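A Robot Tidies an Armchair

4 Jul 2020
By Vusumuzi Jacobs

Most robots work in factories. They weld car doors or put lids on jars, and they do the same thing all day in the same place. A home is much harder for a robot. Chairs get moved, bags are left on the floor and every cushion ends up in a different spot.

At the Kurkik open day in Ferthorpe, visitors could watch a robot try a job from home. The job was putting cushions on an armchair. If you have ever been told to tidy the living room, you have done it yourself.

Kurkik is a workshop where people build robots and test them. It opens its doors to families once a year. This year 900 people came, and many of them were under 12. I went in the morning with my niece, and we stood at the front behind a strip of yellow tape.

The person in charge of the armchair robot was Dezső Gulyás. He grew up in Dresitz and has worked with robots for eight years. He began by asking us to name the parts of our own arms: shoulder, elbow, wrist. Then he showed us that a robot arm has joints as well. A joint is a place where two parts meet and one of them can turn. The robot has two arms, and the arms are made of silver pieces with black rings at the joints.
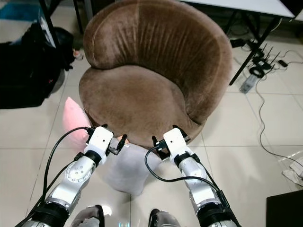 A robot does not have muscles. Inside each joint there is a motor, and the motor turns the joint a little one way or the other. To reach forward, several motors have to turn together. You do this with your own arm without thinking about it. Try touching your nose slowly and notice how your shoulder and your elbow both move.

At the end of each arm there is a gripper. A gripper does the work of a hand, but it is simpler. It has no palm and no thumbnail, and it cannot wave very well. It can open, close and press.

Why soft things are difficult

You might think a cushion would be easy to pick up because it is light. Dezső said the weight is no trouble. The trouble is the shape. A brick is the same shape before and after you pick it up. A cushion squashes where you hold it, and the other end flops down. The robot may aim for a corner and find that the corner has moved.

Colour can be a problem too. A robot uses cameras to see, and the picture from a camera is made of tiny dots. The computer has to work out which dots belong to the cushion and which belong to the chair or the floor. A pale cushion on a brown chair is fairly easy to pick out. A brown cushion on a brown chair would be harder.

Then there is the question of how hard to squeeze. Dezső explained it with a ripe plum and a wet bar of soap. If you squeeze the plum too much, it bursts. If you hold the soap too loosely, it falls in the bath. The robot has to find a squeeze in between. For big, rounded things it can use both arms and press with one gripper on each side, as you would if you were carrying a beach ball. 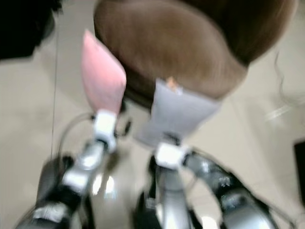 How the robot learns

There are two common ways to get a robot to do a job. The first is to write down every movement as a list of instructions. This works well if nothing ever changes. If somebody moves the chair by the width of your hand, the list is wrong.

The second way is to show the robot many examples. A person steers the arms through the job, and the computer keeps a record of what the cameras saw and how the joints moved. After that the person does it again with the cushion in a new place. The Kurkik team has recorded 1023 tries with cushions. Some went badly, and those are kept as well, with a note to say what went wrong.

A boy near us asked whether the robot gets bored. Dezső told him that it does not, but the people do. They take turns and stop for tea.

Putting a pillow on a chair sounds like one job. For the robot it is a chain of small ones. It must find the pillow, reach for it, close the gripper, lift, move across to the chair, lower the pillow and let go. If one small job fails, the rest cannot work. A pillow held by one corner can swing and tilt, so the robot has to move gently while it is over the seat.

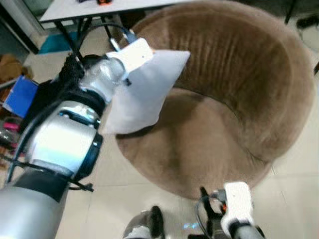 Questions from the visitors

My niece wanted to know if the robot could make a bed. It can't yet. A sheet is much bigger than a pillow and folds in more ways. Another team, led by a woman called Aaltonen, is working on towels first.

Someone else asked what happens if a person gets in the way. There is a large red button on the wall, and pressing it stops both arms at once. One grown-up stands next to it the whole time the robot is switched on. This is also what the yellow tape is for.

The last question was about how much a robot like this costs. Dezső would only say that it was more than his car.

Try it at home

You can find out what the job is like for a robot. Put on a pair of thick oven gloves and keep your fingers together inside them. Ask a friend to drop a cushion on the floor. Now pick it up by one corner and set it on a chair so that it sits up straight. Next, close one eye and do it again. Swap over when you have each had five goes.

Kurkik will have a smaller open day in September.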